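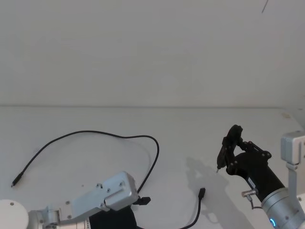 When should a two-arm cell be allowed to handle a cable at both ends? Once each arm has passed its single-arm checks and the stop circuit halts both arms on one signal.

Trade > Automation > Practice

Last updated: April

Cables are awkward parts to write rules for. A rigid part stays where the fixture puts it. A black cable lying loose on a white table, plug at one end and connector at the other, can take a different curve every cycle, and the program has to find it again.

The Holtberg practice sheet, revised by Wanpen Suwannarat and Charoen Klinhom, deals with this in 43 clauses. Clause 12 covers mismatched tooling, such as a short-fingered gripper on the left arm and a multi-fingered hand on the right. Force limits are set per tool, and the lower limit applies whenever both tools hold the same cable.

Starkside ran 612 cycles under the draft. Lawal Okoro's log lists 44 stops, most of them from slack caught under a wrist. The revised sheet adds a minimum lift height before any lateral move. Tassanee Duangkaew wants that height tied to cable length, and her proposal goes to review with the next draft.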